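I've been counting my steps since February, and yesterday I hit 3,266 before lunch – all from walking to Clilton and back!
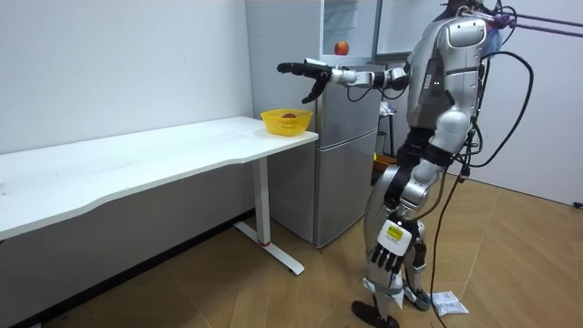

Yellow basket on the desk.

The river path is my favorite bit. 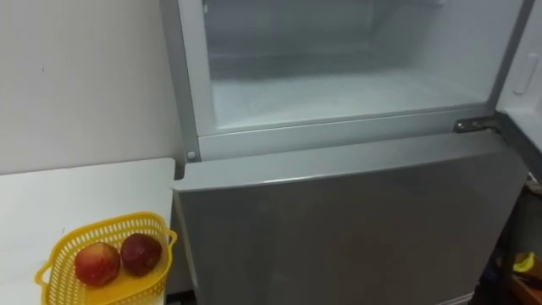 Is it muddy?
Only near Rarkmont, after rain.

I go slower on the hills now, and my knees like that. 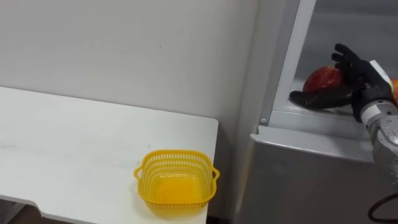 What shoes do you wear?
Old sneakers, with thick socks.

Next up is the Antal loop – 2 miles, mostly flat.

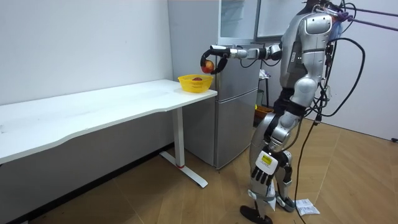
Can I bring my dog?
Sure, on a leash.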